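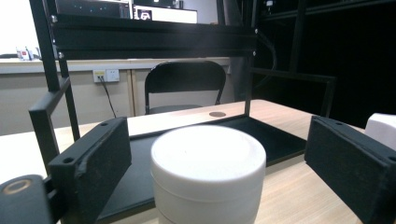
Cliniscombe: Before anyone answers, can you say whether your starter has doubled after a feed yet, and what flour it's on? The advice is different for rye.

Sulier, original post, 02/03/2024
Fair enough, I'll put it all in one place. I started a sourdough starter in January using wholemeal, then switched it to plain white flour because that's what the recipe in my book called for. I feed it 30 grams of flour and the same of water once a day. It bubbles a bit but has never doubled, and there's a layer of greyish liquid on top most mornings. My kitchen sits at roughly 16 degrees overnight.
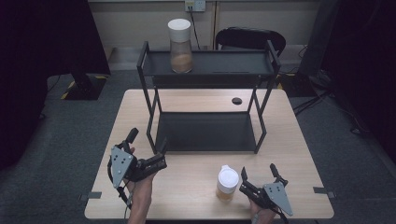 I've baked two loaves from it and both were flat and gummy in the middle, even after 56 minutes in the oven. Do I throw it out and begin again, or can it be saved?

Honorato
Don't throw it out. The grey liquid is hooch and it means the starter is hungry. Once a day is probably fine at that temperature, but you don't say how much old starter you're keeping. If you keep the whole lot and add 30 grams, you're hardly feeding it at all. Keep 30 grams, tip out the rest, then add 30 of flour and 30 of water. Go back to wholemeal for at least half the flour until it picks up. 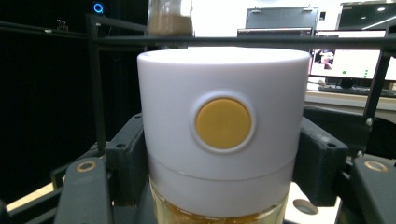 Find it a warmer spot as well. Mine lives on top of the fridge – anywhere in the mid twenties will do. Mark the level with a rubber band after each feed and don't bake until it's doubling three days in a row. The gummy middle is most likely from using it too early. Let the loaf cool right through before you cut it, too.

Holtidgate
Just add a pinch of dry yeast, works every time. Life's too short.

Cliniscombe
That gives you a yeasted loaf, which is fine if you want one, but it won't fix the starter. Agree with Honorato on the rest. I'd also check your tap water. If it smells of chlorine, leave a jug out overnight or use filtered.

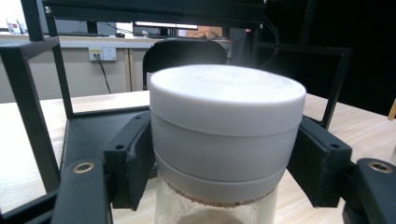

Jar with a pale grey-white lid

My last one took 90 days before I liked the flavour, so a slow start is no cause for worry.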